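Jewelry box (open tray type)

An open tray jewelry box is a shallow, usually rectangular container without a fixed lid, used to hold bracelets, necklaces, rings and cords in everyday use. It differs from the lidded casket, which has a hinged top and often a lock, and from the jewelry roll, a flat textile case tied with a ribbon. Open trays are kept on dressers, on shelves or inside drawers, and are commonly made at home from shipping or gift cartons.

Construction

The body of a homemade tray is most often cardboard. Single-wall corrugated board is stiff enough for a box with a long side under 12 inches; larger boxes tend to bow at the middle of the long wall unless a second layer is glued in. Solid paperboard, as used for shoe boxes, gives a cleaner edge but dents more easily at the corners.

The outside may be left plain, painted, or covered in paper or cloth. Felt is widely used because it does not fray when cut and can be glued without a hem. Polyester felt is cheaper and holds its color well. Wool felt is thicker and hides the ridges of corrugated board better. The covering is cut as one long strip for the four walls and one panel for the base, with the seam placed at a rear corner.

The interior is usually a single color that contrasts with the contents. Dark linings suit silver and pearl. Bright linings - orange, yellow, turquoise - make thin dark cords and clear beads easier to find but can make pale pink or amber pieces harder to judge for color. Paper linings wear at the fold between wall and floor, where clasps are dragged across them.

Contents and arrangement

Pieces in an open tray are normally laid flat and apart from one another. Bead bracelets on elastic are placed as closed loops with no tension on the thread. Cords are coiled once; tighter coiling sets a bend in waxed cotton and leather. Strands of pearl beads are kept away from metal edges, as both nacre and the coating on imitation pearls scratch easily.

Sorting is commonly done on a bed or sofa, where a blanket keeps round beads from rolling and softens a fall. The usual order is to take every piece out, check clasps and thread, and return the pieces one at a time, with the longest strands last.

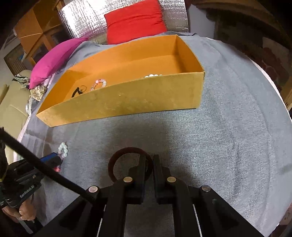 How should a bead bracelet with stretched elastic be stored?
Lay it flat in a separate compartment or small pouch until it can be restrung, so that beads are not lost in the tray if the elastic breaks.

Dividers

A tray without dividers is simple to make and easy to clean, but light pieces slide when the box is carried. Three types of divider are in general use. Fixed dividers are strips of board glued to the floor and walls. Slotted dividers cross each other at half-height cuts and lift out as a unit. Loose inserts are small boxes or foam blocks set inside the main tray.

The Grellov pattern, a slotted design, has four long compartments for bracelets and 2 short ones for rings and earrings. The Okari pattern leaves one half of the floor open for coiled necklaces. Both can be cut from the flaps of the original carton. Constanza Leiva, in a home storage manual published by Meireles, recommends cutting dividers slightly lower than the walls so that trays can be stacked without the upper one resting on them.

Care

Dust is the main drawback of an open tray. A felt exterior is cleaned with a lint roller or a soft dry brush. Water should be kept away from cardboard, which swells and separates at the cut edges. Paper interiors are wiped with a dry cloth; stains are covered with a new sheet, as scrubbing lifts the color.

Loose beads found in the tray should be kept in a closed container until the bracelet they came from has been identified. Replacement beads are matched by diameter and hole size first and by color second.

Pearl strands should be wiped after wear and laid down dry. Perfume and hairspray dull the surface of natural and imitation pearls alike, and for this reason the tray is best placed away from the part of the dresser where sprays are used. Direct sunlight fades dyed felt - mustard and orange shades in particular - and can make elastic cord brittle.

See also: jewelry roll; ring dish; drawer organizer; bead stringing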